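Container deposit: labels on or off, caps on or off??
Orkport Community Help > Home & Garden > Rubbish and Recycling

plukamitz14
Posted in December

Hi all, quick one hopefully. We moved to Orkport from interstate and I've got a heap of drink bottles to take down to the deposit place before the school holidays. Do they want the labels peeled off? And caps, on or off? My sister says off, neighbour says on, council page just goes round in circles.

Also is it OK if some are squashed. The kids stomp on them. And where do people keep theirs in the meantime, mine just end up in with the normal rubbish and then I'm fishing them out on bin night.
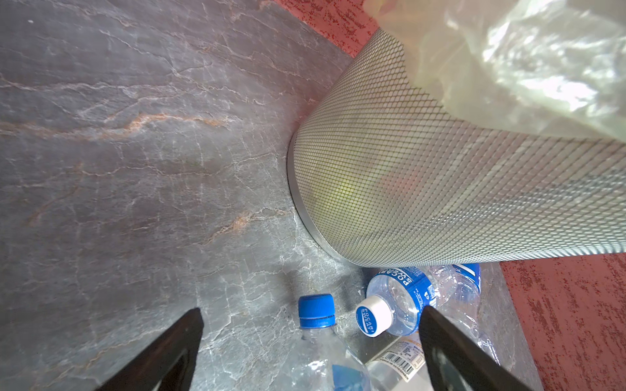
Last time I took a load down the bloke on the counter knocked back 31 of them and I didn't really catch why, there was a queue. Might of been the labels? Ours are mostly water and sports drink, like the Pocari Sweat one there with the blue band, and one's got a white label with the barcode still on it. Don't want to peel all that off if I dont need to. The bin is just one of those silver mesh ones, with a yellowy-green bag over it, hopeless for sorting anything.

Thanks in advance!!

3 replies

srisuk_st
Leave the labels ON. The machine at our depot reads the barcode, no barcode no refund. If you've been peeling them that'll be your 31 right there. Ask at the counter though, some places sort by hand and are a bit more relaxed about it.

Caps, ours takes them either way. I take mine off so they drain properly, otherwise you get that sour juice in the boot of the car. Ask me how I know.

Squashed: a bit dented is usually fine. Flat as a pancake, no, the machine spits it back because it can't roll it round to find the barcode. So tell the kids to stomp on the milk cartons instead.

For storage, two tubs by the back door. One for deposit stuff, one for everything else in the yellow lid. Quick rinse first or you'll have ants by lunchtime. I wait till I've got a couple of hundred then go early, before 9 there's no queue.

otier_gal
just chuck em in the recycling, not worth the petrol for 10c each imo

morningtide
Disagree with the above, it adds up. We did 1533 over the year for the netball club and it paid for the new bibs and balls.

Agree on labels on. One thing to add, check for the refund mark, small print usually somewhere near the barcode. Imported drinks from the Asian grocer don't always have it and they'll get knocked back even with a perfect label. Could be some of yours, worth a look before you drive over.

For a bin I'd just get a plain tub with a lid, 20 litre or bigger. Liner bags are a pain becuase you have to tip it all out at the depot anyway and take the bag home again.

plukamitz14
Ohh ok I HAVE been peeling some of them. Oops. Will check for the refund mark tonight and get a tub. Ta everyone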